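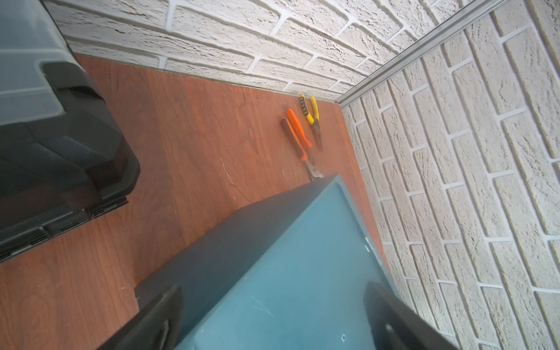

Tool sorting cell, inspection after the dropped-load fault
Site: Whitlock workshop
Date: March 11, 2023
Checked by: Mercedes Usuga (me!), with Gilberto Cuervo on the pendant

1. Emergency stop, pendant and wall button: PASS
Both cut the arm straight away. I hit the wall one twice as the cover's a bit stiff.

2. Gripper holds on power loss: FAIL
So this is the one that started it all. Gilberto pulled the supply with a pair of pliers in the fingers and they let go. They should stay clamped! Same thing Müzeyyen wrote up in December, and I'd signed that off as a loose plug, so that's on me.

3. Finger pads and screws: PASS WITH COMMENT
Screws tight. Left pad is worn smooth near the tip, new pair ordered from Skotport.

4. Wrist cable: FAIL
Found a nick in the grey sleeve where it rubs the bracket. I can't say for sure it's behind item 2, but I don't love it. Replace before anything else.

5. Speed limit in teach mode: PASS
Set at 22 per cent, locked with the key out.

6. Clearance to walls: PASS WITH COMMENT
The brick panels in the corner are close to the reach limit. I'd like the soft stop pulled in a touch (Lies has the file).

7. Floor area: PASS WITH COMMENT
Snips and pliers go down flat, with the bin and toolbox kept where the arm expects them. A few scratches in the floor, no lifting edges that I could feel.

8. Exclusion line: FAIL
Needs to be 800 mm past full reach and the tape stops short by the door. Mal-soon is redoing it in a brighter colour.

Result: LOCKED OUT. Tag's on the isolator, please leave it there until I've rerun items 2, 4 and 8 with Gilberto.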